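4.2 Recording tabletop examples with the Covo hand unit

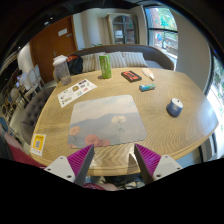
1. Press Record and wait for the tone.
2. Hold the unit still for 4 seconds before the first move.
3. Carry out one task from start to finish. Keep both fingertips in view.
4. Open the fingers, back away and press Stop.
5. Move the objects and repeat. One set is 15 recordings.

Note: Recordings with less than 80 percent tracking are dropped on upload.

Caution: Do not squeeze the fingers by hand while the unit is starting up. The width reading will be wrong for the whole set.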